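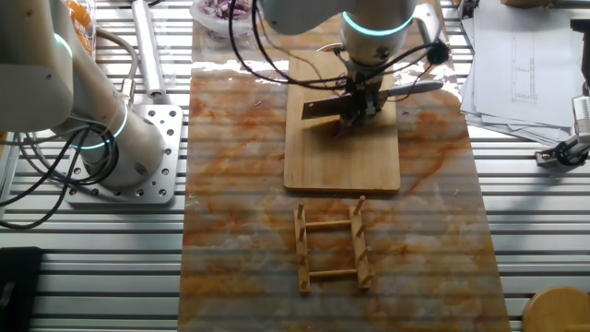
Tirkholm Tramway (simulator route)

The Tirkholm Tramway is a freeware add-on route for train simulation programs. It depicts a narrow-gauge electric line running from the harbor at Tirkholm to the hill suburb of Tombridge, with 15 stops. The line, the town and the suburb are all products of the route builder's imagination, although the download page for the first release described the route as "based on real practice." What that practice was has never been made clear, and the claim should be treated with some caution.

The route was built by Viera Pešek and first released in July, under the working title Sikon Line. It was renamed with version 2, when the rolling stock was also replaced. Most players know only the later version, and many statements made about the route on fan pages mix up the two. 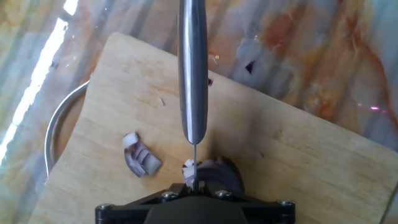 By Prys Morgan
Last revised January 25, 2023

Route

The line begins at Tirkholm Harbor, a two-track terminal with a short platform and a run-around loop. From there it follows a street for five stops before climbing on its own right-of-way. The steepest section lies between Mill Lane and Upper Gate, where the documentation gives a grade of 7 percent. Measured in the route editor, the grade is closer to 6 for most of that distance and reaches the stated figure only on one curve. The signs beside the track repeat the figure from the documentation.

Passing loops are provided at Mill Lane, Chapel and Reservoir. The rest of the line is single track. Signals protect the loops, but in version 1 they were scenery only and showed a green light at all times. Version 2 made them work, except for the uphill signal at Chapel, which still clears before the oncoming tram has left the single track. The computer-controlled tram will normally stop in time. It does so because of its timetable and would run through if it were early.

Tombridge, the upper terminal, has a car barn with four tracks. Only two of these can be used by the player. The switches leading to the others are modeled but do not move.

Rolling stock

Version 1 used a two-axle motor car taken from a general-purpose vehicle pack. Version 2 introduced an articulated car made for the route, known as the Sikon car. It has three sections, with powered trucks under the end sections and an unpowered truck under the middle one. There is a full cab at each end.

The cab has a speedometer, a line voltmeter and a brake pressure gauge. The speedometer is accurate. The voltmeter is an animation tied to the controller handle, so it drops whenever power is applied, whether or not another car is drawing current nearby. Reviews that praised the "simulated power supply" of the route appear to rest on this needle. No such feature is listed in the vehicle files.

Braking is by a combined lever, with electric braking in the first notches and air braking after that. At low speed the electric brake should fade and the air brake should take over. In the Sikon car the change happens all at once, and the tram stops with a jerk that experienced players learn to avoid by releasing one notch early. Pešek's notes call this "authentic to the type." As the type does not exist, the statement is hard to test.

Sounds

The motor sounds are credited to a recordist named only as Sitthichai. They are generally considered the best part of the package, and they have been reused in several other add-ons, not always with credit. The documentation says that they were recorded on a working tram but does not name the system or the class of vehicle. Listeners have put forward at least three candidates - two of them on different continents - and none has been confirmed.

The gear noise rises in pitch correctly with speed. The compressor is less convincing. It starts at fixed intervals and pays no attention to the pressure shown on the gauge, so a tram standing with full air will pump up again anyway.

Physics and timetable

The timetable allows 34 minutes for the full uphill run. This can be met only by leaving each stop promptly and ignoring the speed limit through the harbor streets. Players who obey every sign usually arrive late. Whether this was intended is disputed. One view holds that the timetable was copied unchanged from version 1, whose motor car accelerated far too strongly. That explanation fits the evidence, since the stopping times in the two files are identical.

Wheel slip is present in the vehicle file, but the adhesion value is set so high that slip is almost impossible to produce. A "wet rail" scenario included with version 2 changes the sky and adds rain without changing adhesion. It is otherwise the same as the morning scenario.

Reception

The download page displayed a counter reading 1000 shortly after version 2 appeared. The counter then stopped and has not changed. It has been quoted as a measure of popularity, though a frozen counter says little either way.

Written reviews were mostly favorable and mostly short. They singled out the street running, the sounds and the view from the reservoir. Complaints centered on the driver's eye point, set too far back in the cab, and on the missing passenger animations. A patch that moves the eye point forward was made by a user and later included in the main download without any change to the version number. As a result, two different packages are in circulation as version 2, and the only quick way to tell them apart is to start the route and look at the windshield pillar.

A third version was announced with an extension beyond Tombridge. Screenshots of one stop were posted. They show the same shelter, bench and lamp as at Reservoir, with a different name on the sign.

See also

Narrow-gauge tramways in simulation
Articulated streetcars
Electric braking
Fictional railways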